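Bench notebook, packet sorting, January 2025

Picking up from the entry where I claimed the left arm was fine. The left arm is fine. The policy driving it has opinions.

Question for this stretch: does the wrist view help with crumpled packets, or does it just make the training files bigger? Arnout Coppens says it helps. I said I'd believe it when the left gripper stopped closing on air a finger's width from the thing it wanted. We have a bet on, stakes to be settled at the coffee machine.

Setup, for whoever reads this next. Two arms, condiment packets and wrappers dumped on the tabletop inside the black frame, gray bins on the side. The task is packet into bin, any order, any packet. Base policy is the Wulex checkpoint from September, fine-tuned on 1,299 teleop episodes. Baseline gets the overhead view only. Second variant gets overhead plus both wrist views. Same seed, same 4,000 steps of fine-tuning, same person doing the dumping (me, and I'm getting good at it).

First pass with the overhead-only variant was what you'd expect. It likes flat packets with strong print and goes after them with real confidence. White wrappers it treats as part of the furniture. When two overlap it aims for the seam, pinches both, and drops whichever it feels less strongly about. Scored those as half a success until Arnout saw the sheet, and now they are failures. Old scores are crossed out above, still legible, for the historians.

Then the wrist variant. Went through the left wrist stream frame by frame at the start of each reach, mostly to check what the fingers hide.

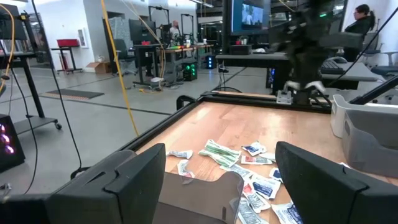
Left wrist view, crumpled pile. Right finger covers part of two packets at the bottom.

The fingers take up more of the view than I had budgeted for. I had been cropping the bottom to get rid of them and Arnout asked, mildly, where I thought the grasp was going to happen. Crop removed. Both wrist streams now go in whole, fingers and all, and the Zundeo loader no longer needs my special case, which was the ugliest function in the repo.

Result after rerunning: 47 grasps attempted with the uncropped wrist variant, 2 closed on air. The cropped version missed often enough that I stopped enjoying the tally. Pinching two at once still happens, a bit less. White on white is better but slow. The arm hovers over a wrapper for a while, like somebody reading the small print.

Caveats before anyone puts this on a slide. One dumping style, one tabletop, one set of packets that get more crumpled with every run, so the late trials are not the same task as the early ones. I didn't interleave the variants. I know. Wouters wrote the eval script to shuffle them and I turned that off to save reloading the weights.

Also: the wrist view takes in a good deal of the room past the table, including people at desks. Want to know if the policy cares. Plan is to mask everything beyond the frame in half the episodes and retrain. If the numbers hold, we mask everywhere and the Skirncombe data can go in without a separate background pass.

To do:
Shuffle back on, rerun both variants.
Fresh packets, keep the old ones in a labeled bag for comparison.
Log double pinches as their own category.
Ask Arnout whether the bet was about cropped or uncropped. I recall cropped. He will not.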